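Jul 15, 2022

Stoltora soil and groundwater, bench notes

Back at the bench after two days out at the old tank farm, and I want to get this down while it's still fresh, because my field sheets are (as usual) a mix of mud and abbreviations that only made sense in the truck. We pulled soil from the row along the rail spur and water from the wells on the Tostton side, and everything is logged in and sitting in the cold room. The spur samples are the smelly ones. If you open that fridge, please close it again quickly!

The lead numbers first, as that's what everybody keeps asking me for. The screening readings along the spur ran up to 676 ppm, with the highest at the spot where the old leaded gasoline loading rack stood, and they fell off nicely as we moved toward the fence. I was rather pleased with that, as it matches what the February round suggested. The one that bothers me is location 9, which came in at 53 on the first shot and 400 on the second, same bag, a few minutes apart. I suspect a bit of paint chip or slag in there and I should have sieved it before shooting it. I'm going to dry it, grind it, sieve it and try again before anyone puts it on a map.

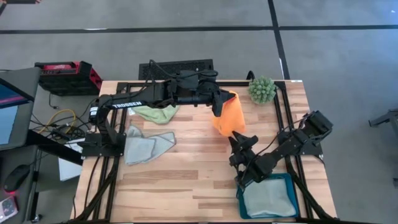

Product thickness in the wells is the other headache. The interface probe gave us a clear oil layer in both of the Kivutel wells, but in the Lei well it chirped on and off all the way down and I couldn't get the same depth twice. I think the probe was fouled. I wiped it, rinsed it and wiped it again, and by the end my rag was an orange cloth in a crumpled bunch, much like the one hanging in the gripper, only mine was also brown and smelled of old diesel. I'd like to go back with a clear bailer and simply look at the layer, which is slower but at least I'd believe my own eyes. Until then please treat the Lei thickness as a question mark – I've left the cell blank on the sheet so it doesn't get averaged into anything.

Water levels otherwise look sensible. The gradient still runs toward the creek, a touch flatter than it was in winter, and the sheen at the outfall boom was patchy and thin. The boom itself is getting tired and has gone grey and heavy on the upstream end. I've written it on the supplies list, together with more nitrile gloves in medium and a new tape for the water level meter, whose markings have worn right off through the first couple of metres.

A note on the jars, too. We ran short of the preserved vials and I split the last box between the fence line wells, so the duplicate for this round comes from there and not from the spur. The lab has been told and the chain of custody form is corrected and initialled. I also changed the colour of the lid stickers halfway through, so green and blue mean the same thing this time. Sorry about that.

Still to do: regrind location 9, clean the probe properly and check it in a beaker of water with a bit of mineral oil on top, type up the purge logs, and find out whether the gate code has changed again.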